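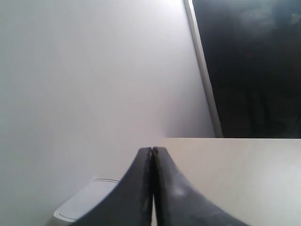 腕部相机视角，夹爪闭合，左后方是白色塑料盒。

上个月（6月）开始给抓取策略补数据，到今天攒下的东西勉强能训一版了。记一下流程和几个改动，主要是给自己看，Remzi 和 Waraporn 接手 Moschos 那边的时候也能少问我几遍。

## 任务定义

任务本身很简单：桌面上放一个带盖的容器，策略从任意一个合法的初始位姿出发，接近、对准、夹住盖沿，把盖子取下来放到旁边。语言指令固定为一句，不做同义改写。改写这件事留给后处理，采集时让操作员念不同的句子只会增加登记错误。

难点集中在两处。一是浅色容器配浅色墙面，边界对比度很低，第一版策略经常在盖沿上方停住，末端来回抖，抖到超时。二是夹爪闭合后指尖会挡掉画面下部一大块，接近阶段目标有一半时间处于部分遮挡。第三人称视角能补一些，但腕部那一路才是策略最依赖的输入，这在之前的消融里已经看得很清楚：遮掉外部相机，成功率掉一点；遮掉腕部相机，基本不能用。

所以这一批数据的侧重点就是低对比度和部分遮挡，其他变量先按住不动。

## 初始状态

每条轨迹开始前，夹爪回到闭合状态。以前是张开起步，后来改了。张开起步时，策略学到的第一个动作几乎总是平移，什么时候张开反倒没有监督信号；闭合起步则迫使示范里出现一次明确的张开动作，而且时机由操作员根据距离决定。Caradog 认为这会让轨迹变长，确实变长了，但多出来的那段是有信息量的。

容器的摆放按桌面标记走。标记用来定粗位置，朝向由脚本随机给角度，操作员照着转，不要求精确。误差记不记录无所谓，我们不拿它当标签。
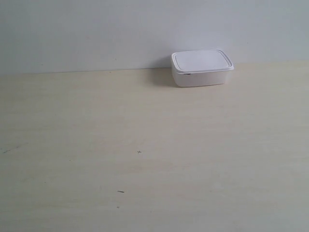 靠墙的位置要单独说。容器后缘离墙太近时，外侧手指下不去，只能从前侧或者短边接近。Berwyn 最初想把这类摆放全部剔除，理由是示范质量差，操作员容易犹豫，动作里停顿多。我没有同意。部署的时候用户不会替机器人把盒子往外挪，剔掉等于把问题推后。最后的折中是保留，但停顿超过阈值的片段在预处理时压缩，动作序列重新采样，图像帧按时间戳取最近邻。压缩前的原始数据不删，放在 Suramdale 的冷存储里，路径写在仓库的说明文件中。

## 采集节奏

一个操作员一次做 40 条，然后换人。连续做下去，后半段的轨迹会明显趋同：同样的接近角度，同样的下降速度，连修正动作都像复制出来的。均值漂亮，方差没了，对行为克隆来说是坏事。换人之后分布会重新散开。

遥操作用的是 Hurkden 那套主从臂，延迟稳定，缺点是没有力反馈，操作员只能看画面判断有没有夹住。夹盖沿时常见的错误是夹得太浅，提起来的瞬间滑脱。滑脱的轨迹不丢，单独打标签：如果操作员随后自己补救成功，归入“恢复”；没有补救，归入“失败”。恢复类目前占比不高，但加进训练以后，策略在第一次滑脱之后不再呆住，这是最值的一部分数据。

质检由 Rhiannon 做，抽查加全量脚本。脚本查四项：

- 各路相机时间戳的最大偏差
- 关节状态有无跳变
- 夹爪开度与指令是否一致
- 首帧夹爪是否闭合

抽查主要看脚本查不出来的，比如操作员的手进了画面，或者盖子没盖好就开始录。上一轮有 11 条因为首帧检查没过被退回，全部来自同一次会话，原因是复位脚本的版本不对，回零之后少执行了一步闭合。版本号现在写进每条轨迹的元数据，对不上就拒绝开录。

## 曝光和白平衡

腕部相机的自动曝光关掉了。开着的时候，镜头从亮墙转向暗处，画面会整体跳一下，模型很容易把这个跳变当成位姿线索。固定曝光之后墙面偶尔偏亮，可以接受，只要盖沿的棱还能分辨。白平衡同样锁死，颜色扰动放到数据增强里做，幅度可控，也方便复现。

增强目前只开亮度、色温和小范围裁剪。随机遮挡试过，效果不稳定，大块遮挡和指尖遮挡的统计特性差得太远，不如多采几条真的。

## 训练前的切分

切分按会话走，不按轨迹随机抽。同一次会话里光照、桌面状态、操作员习惯都一样，随机抽会把验证集变成训练集的近邻，损失曲线好看，上机就垮。现在留 2 个完整会话做验证，其中一个全是靠墙摆放。

动作块长度暂时沿用旧配置。归一化统计量只从训练集算，恢复类轨迹的权重调高，失败类不参与动作损失，只给成功判别头用。判别头的阈值还没定，等第一版跑完看误报的分布。

## 待办

- Trenden 的夹爪备件到货后换一套指尖，换之前和换之后的数据分开编号
- 靠墙且短边朝外的摆放偏少，下一轮优先补
- 压缩停顿的脚本在轨迹末尾会多留一帧，影响不大，要修
- 和 Waraporn 对一遍元数据字段，Moschos 那边的坐标系定义和我们的差一个旋转

第一版今晚开始训，单机 4 卡，大约明天中午能看到验证曲线。上机评测先只跑靠墙的那组。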